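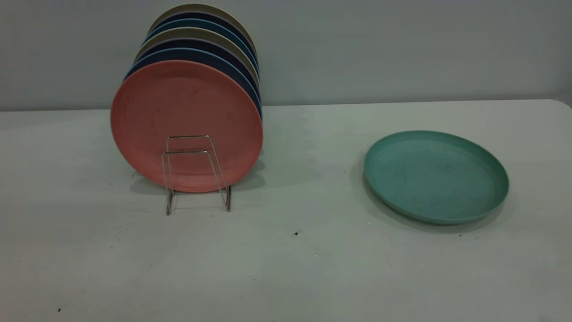

## Tretosby : nouveau bracelet, nouveau fermoir, même module

*Lettre technique Ruvitz, 8 septembre 2024*

La Tretosby à double affichage reçoit un bracelet redessiné et un fermoir à réglage rapide. Le boîtier, le module et le verre restent ceux de la série précédente. Les détaillants qui ont encore l'ancienne version en stock peuvent continuer à la vendre sous sa référence d'origine ; les deux versions coexisteront au catalogue jusqu'en janvier.

### Boîtier et étanchéité

Le boîtier est en acier microbillé, avec une lunette rapportée au traitement noir mat. Le fond est vissé et porte le numéro de série ainsi que la mention de l'étanchéité, 200 mètres. Cette valeur correspond à une pression d'essai statique en atelier et ne doit pas être lue comme une profondeur de plongée autorisée. La Tretosby convient à la natation et à l'apnée de loisir. Elle n'a pas été homologuée comme montre de plongée et n'en porte pas le marquage.

Les poussoirs ne doivent pas être actionnés sous l'eau. Après un bain de mer, un rinçage à l'eau douce suffit, poussoirs au repos. Les joints de poussoir ont été repris à l'identique. Le joint de fond, en revanche, change de section : l'ancien modèle se monte sans résistance apparente dans la nouvelle gorge mais n'y est pas suffisamment comprimé. Les ateliers agréés doivent vérifier la couleur du joint avant fermeture (gris pour la nouvelle version, noir pour l'ancienne) et écarter les sachets dépareillés.

### Bracelet

Le bracelet précédent était moulé d'une seule pièce par brin, en résine, avec un insert rigide à l'attache. Les retours enregistrés par l'atelier Reuter portaient surtout sur cet insert, qui finissait par prendre du jeu autour de la barrette. Le bruit apparaissait avant tout défaut visible : un léger claquement lors de la flexion du poignet, que beaucoup de clients attribuaient au fond ou à la lunette.

Le nouveau brin supprime l'insert. La barrette traverse directement la matière, plus dense à cet endroit, et le logement est légèrement conique pour faciliter l'introduction de l'outil. La face intérieure est rainurée dans le sens de la longueur. La teinte noire est inchangée. Le sable et le bleu ardoise ont été légèrement corrigés, le premier tirant moins sur le jaune ; nous déconseillons donc de panacher un brin ancien et un brin nouveau sur une même montre dans ces deux coloris.

Avec le bracelet complet et la pile en place, la montre pèse 63 grammes. L'écart avec la version antérieure est imperceptible au porté.

L'entrecorne n'a pas bougé. Un bracelet de nouvelle génération se monte sur une Tretosby plus ancienne, à condition de remplacer aussi les barrettes. Celles d'origine sont un peu trop courtes en bout et peuvent sortir de leur logement sous une traction latérale. Le kit de rechange contient les barrettes adaptées ; le brin vendu seul ne les contient pas.

### Fermoir

La boucle ardillon est abandonnée au profit d'un fermoir déployant fourni par Ornier, en acier, avec une glissière à quatre crans. Le réglage se fait montre au poignet, sans outil :

1. Ouvrir le fermoir par pression sur les deux boutons latéraux.
2. Soulever le levier intérieur jusqu'à la butée.
3. Faire coulisser le brin d'un cran dans le sens voulu.
4. Rabattre le levier. Il doit affleurer.

Un levier qui n'affleure pas signale que le brin est entre deux crans. Il faut alors reprendre le coulissement, sans forcer la fermeture : la glissière est assez tolérante pour se verrouiller dans cette position intermédiaire, et elle se marque à l'usage.

La mise à la taille initiale reste faite en magasin, par coupe du brin long. Les repères de coupe sont moulés à l'intérieur. Couper toujours du côté extérieur du repère, à la lame droite ; les ciseaux écrasent la tranche et le brin rentre mal dans la glissière. En cas de doute sur la longueur, laisser un repère de plus et régler par les crans.

### Module et affichage

Le module à quartz commande deux aiguilles centrales et une fenêtre numérique placée en bas du cadran. La fenêtre affiche au choix la date, les secondes, le second fuseau ou le chronomètre. L'alarme et le rétroéclairage sont conservés. Les aiguilles se dégagent de la fenêtre par une pression longue sur le poussoir inférieur droit et reprennent leur position d'elles-mêmes au bout de quelques secondes.

Plusieurs magasins nous ont signalé des montres dont l'heure analogique et l'heure numérique ne concordent pas après un changement de pile. Le comportement est normal. Le module perd la position de référence des aiguilles lors de la coupure d'alimentation et il faut la lui rendre :

- passer en mode réglage par pression longue sur le poussoir supérieur gauche ;
- appuyer sur le poussoir inférieur gauche jusqu'à l'affichage de la mention H-SET ;
- amener les deux aiguilles sur midi avec les poussoirs de droite ;
- valider, puis régler l'heure numérique. Les aiguilles suivent.

Si l'écart réapparaît sans changement de pile, la cause est le plus souvent un champ magnétique. Les rabats aimantés des étuis de téléphone et de tablette sont les premiers suspects. Faire démagnétiser la montre avant de reprendre la procédure ci-dessus. Un module qui se décale encore après démagnétisation est à retourner à l'atelier Reuter avec la fiche de suivi remplie.

L'autonomie annoncée est de deux ans environ, pour un usage modéré du rétroéclairage. L'indicateur de pile faible clignote à gauche de la fenêtre. Le rétroéclairage est coupé le premier, puis l'alarme ; la marche des aiguilles est maintenue le plus longtemps possible.

### Entretien des parties en résine

Eau tiède, savon doux, brosse souple pour les rainures intérieures. Sécher avant de remettre la montre. L'alcool ménager ternit le coloris sable et les solvants attaquent tous les coloris. Les crèmes solaires laissent parfois un film blanchâtre sur le noir, qui part au savon si l'on n'attend pas trop. Aucun produit de brillance n'est recommandé.

Le fermoir se rince avec le reste. Ne pas huiler la glissière : le lubrifiant retient la poussière et finit par migrer vers la résine.

### Pièces et références

| Pièce | Compatibilité ancienne version | Remarque |
|---|---|---|
| Kit bracelet complet | Oui | Barrettes incluses |
| Brin seul | Oui, avec barrettes neuves | Coloris à vérifier |
| Fermoir Ornier | Avec nouveau bracelet uniquement | Non adaptable sur l'ancien brin |
| Joint de fond gris | Non | Nouvelle version seulement |
| Pile | Oui | Inchangée |

Les commandes de pièces passent par le formulaire habituel. Indiquer le numéro de série complet, lettre comprise : c'est la lettre finale qui distingue les deux versions, le reste de la gravure étant identique.

La garantie couvre le fermoir au même titre que le boîtier. Le bracelet est traité comme une pièce d'usure, sauf défaut de moulage constaté à la réception. Une coupe en magasin du mauvais côté du repère n'entre pas dans ce cas ; le brin est alors facturé au tarif atelier.

La notice mise à jour sera jointe aux prochains colis. Elle corrige une erreur de l'édition précédente, dans laquelle les poussoirs inférieurs étaient inversés sur le schéma du chronomètre. Les exemplaires fautifs encore en magasin peuvent être jetés.

Questions techniques et demandes de fiches de suivi : Jennylyn Lumbao, service après-vente Ruvitz.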